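Home | Posts | Notes | Archive | About

Filed under: simulation, grasping

Grasp filtering in clutter, part two

The collision check in Brerari was rejecting too much. On the shoe set it threw out 1079 of 3000 sampled grasps, and when I stepped through the rejects in the viewer, many had plain clearance on both sides of the target.

The cause was the convex hull. A sneaker wrapped in a single hull fills in its own opening, and any finger pose that dips inside the collar counts as a hit. I switched the shoes to a convex decomposition and left boxes and other simple shapes alone. Rejects dropped to 209. Planning time per scene went up to 171 ms, which I can live with for now.

Laces are still visual-only geometry. The planner ignores them, and so does contact. I tried a capsule chain in September and the solver jittered badly enough that I pulled it out again.

The wrist view is the other open item. With a tall block behind the target, the depth segmenter tends to merge the two wherever they meet – the edge is there in color but weak in depth. Hurnorik has a boundary loss that might help. I have it building on a branch, with the renderer config unchanged so that the numbers stay comparable. Next run uses the same seeds, fingers open at the pre-grasp pose.
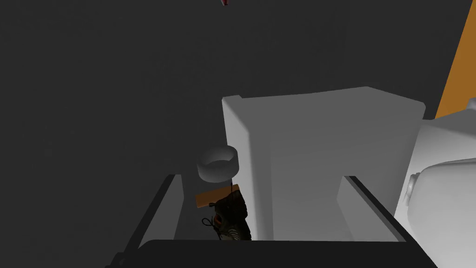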